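La frontera del paño

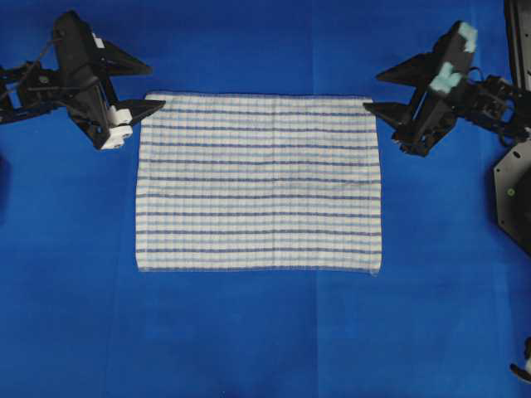 Categoría: Relatos

La Agrupación Transfronteriza de Plidora y Drurkuren tenía sede, sello y una subvención a punto de caducar. Le faltaba un proyecto. Graciela Maldonado, secretaria técnica, lo descubrió un martes de agosto, cuando en toda la comarca solo trabajaban ella y el ventilador.

- Aquí pone que gobernamos conjuntamente - le dijo por teléfono a Esperanza Van Dusen, su homóloga del otro lado del río -. ¿Qué gobernamos?

- El puente.

- El puente es del ministerio.

- Entonces, el río.

El río, según el anexo, era de la cuenca. Quedaba el perro. Brutus dormía en Plidora y comía en Drurkuren, cruzaba cuatro veces al día y era el único vecino con una vida transfronteriza demostrable. Esperanza abrió un expediente.

El formulario pedía indicadores. Anotaron 274 cruces acreditados, una población beneficiaria de unos 70 habitantes y, en el apartado de impacto sobre la juventud, la edad del perro. Donde decía «socio privado» pusieron a Tran, la tienda de piensos, cuyo dueño firmó sin leer, convencido de que era el albarán.

Bruselas respondió en 19 días, cosa que asustó a todo el mundo. Felicitaba a la agrupación por su enfoque de abajo arriba y anunciaba la visita de un evaluador.

El evaluador llegó con maleta de ruedas y un cuestionario de 82 preguntas. Quiso conocer al órgano de gobierno. Graciela y Esperanza se miraron y lo llevaron al puente, donde Brutus estaba tumbado justo sobre la línea, con las patas delanteras en un Estado miembro y el resto en el otro.

- ¿Y cómo se toman las decisiones? - preguntó el hombre.

- Por consenso - dijo Graciela.

- A la hora de comer - precisó Esperanza.

El evaluador se agachó y le ofreció la mano. Brutus la olió, se levantó y echó a andar hacia Drurkuren, y el evaluador lo siguió tomando notas, con la maleta traqueteando por las juntas del puente.

El informe hablaba de un liderazgo silencioso y recomendaba reproducir el modelo en otras regiones. En octubre llamaron de una de ellas. Querían saber de qué raza era.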